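The Plates at Flumside

My sister got the piano and I got the kitchen. That was how we split the house in Lurkville, and I still think I came out ahead, although there was no way to get a piano up the stairs to my apartment in any case.

I drove out in November to pack. The heat had been turned down to keep the pipes from freezing and no lower, so I worked in my coat. I had 30 sheets of newspaper and two boxes from the liquor store. My mother had owned a lot more dishes than that, but most of them had gone to the church sale while she was still alive to choose which ones. What was left was what she used every day.

None of them matched. She bought plates one at a time, from the seconds table at the Luvivar outlet, and she never paid more than a dollar for one. When I was in grade school this embarrassed me. Other families had sets. At our table my father had one color, my sister had another, and I had the green one.

I wrapped the green one last and rode home with that box on the passenger seat, buckled in. It is nearly 200 miles from Lurkville to Flumside. I stopped once, for gas, and looked inside the box before I started the car again.

It was past nine when I got home. I should have gone to bed. Instead I ran the sink full of water and washed everything, because the newsprint had come off on my hands and I figured it had come off on the dishes too. I don't have a dishwasher. I have a rack.

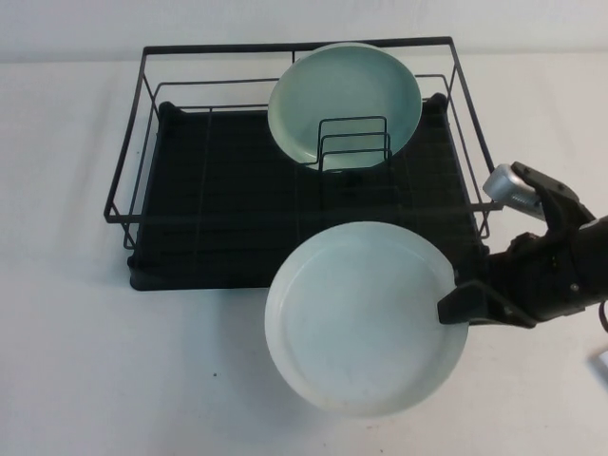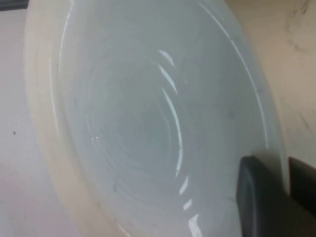 My mother had rules about drying. Plates stood up, bowls went upside down, and you did not touch any of it with a towel. A towel just moved the dirt around. My father dried with a towel anyway when she was out of the room, and she could always tell. She would pick up a glass and look at it, then look at him, and he would go out and check on the car.

I hung the towel back on its hook.

The phone rang while I was letting the water out. It was my sister, calling to ask if I had made it home and whether anything had broken. I told her no, everything came through fine.

"Did you get the green one?" she said.

I said I had it.

"That was mine," she said. "You had the white one."

I said that wasn't how I remembered it. She said she was four years older and she remembered it better than I did. We went back and forth on it for a while — longer than we had talked about the house, or the car, or what to do with the money in the account at Lau. Neither of us got loud. At some point I noticed I had sat down on the kitchen floor with my back against the oven.

"You can have it if you want it," I said.

She didn't answer right away. I could hear her television going.

"Keep it there," she said. "I'll eat off it when I come."

She came in the spring and stayed three nights. I set the table before she got in from the station, and I gave her the green one.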